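On learning to cook for fewer people

I have been meaning to write this one since February, when the last of the boxes went off down the stairs and I found myself standing in the kitchen with enough onions for a rugby team. For years I cooked for four, and quite often for more than that if somebody brought a friend home, and my hands had got used to it. They reached for the big bag of rice without asking me. Now there are two of us most evenings and sometimes only me, and I have had to learn the whole business again from the beginning.

The first month was mostly leftovers. I made a lentil soup that lasted so long I began to feel I was living in it (my other half was very polite about it until the fifth bowl). I kept thinking I had halved things when I had only taken out one carrot. Pasta was the worst, as it always is, and I still can't look at a handful of dry spaghetti and believe that it will be enough.

What helped, oddly, was an old notebook. It was one of those Gudetti ones with the squared paper that you used to be able to get at the stationer's by the station, and I had started it when I was first renting on my own, in a flat with two rings and a grill that worked on one side. Most of the recipes in it are for one person. There is an omelette with far too much in it, a potato thing I had completely forgotten, and a page headed "Parkar beans", after the corner shop where I bought the tins. I was so pleased to see that page! I could almost smell the cumin, and I went straight out and bought some.

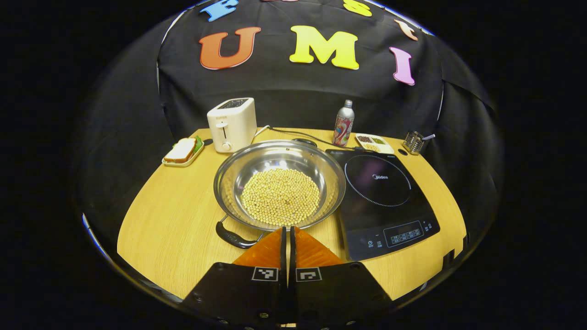 The beans are very plain, I should warn you. You soften an onion slowly with a bit of salt, add cumin and a chopped chilli, then a tin of tomatoes and a tin of whatever beans you like, and leave it all alone for as long as you can bear. My notebook says to add "lots" of butter at the end, and I see no need to argue with my younger self about that. We have it on toast, or with a baked potato if I have remembered to put one in early enough, which I generally haven't.

Shopping has changed as well. I used to do one enormous trip and come home cross. These days I walk down three times a week with a cloth bag and buy what looks nice, and I've got into the habit of stopping on the bench by the library on the way back, even when it's chilly. I did try a proper weekly plan and stuck it on the fridge, but I ignored it by the second evening and ended up writing a crossword clue on the back.

I do miss the noise, and the arguments about who had eaten the last of the cheese. When they all come back at Easter I shall be cooking for a crowd again and will no doubt make far too little, having finally got the hang of small. I've already been told there must be a crumble, in the big blue dish, with custard and not cream. I'd better find out which cupboard I put that dish in.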